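Care packages for a kid away at school: how much is too much?

marigold_porch
Posted November 24, 2025

My youngest is in her first year away and I've gotten into the habit of sending her a box every couple of weeks (tea, socks, those ginger cookies from Beltico she can't find up there).
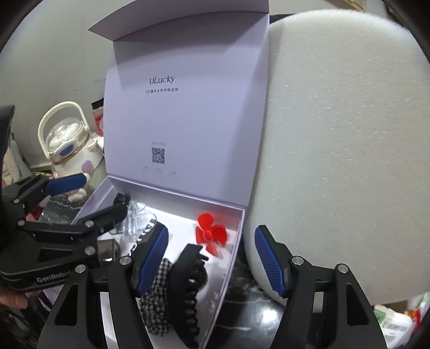
My sister thinks I'm overdoing it and that 2 a semester is plenty, but then her boys never wrote home either, bless them! Am I smothering her?

tallgrass_ed
Not one bit. My mother mailed me a box every month back in 2000 and I still remember the smell of opening them. Put a letter in, though, a real one on paper. I kept every one of those and I couldn't name a single snack.

Kowalczyk_K
I'll disagree a little, kindly. Our son finally told us in February that he had a whole drawer of stuff he felt guilty about not eating. Ask her what she wants first. Postage was running us around 20 dollars a box too, and he'd have been happier with the cash.

tallgrass_ed
Cash is fine but you can't hug it, K.

Kowalczyk_K
You can't hug a granola bar either, Ed.

marigold_porch
You two! I called her last night and she'd like fewer cookies and more tea, and yes please to the letters. So I'm off to find my good pen.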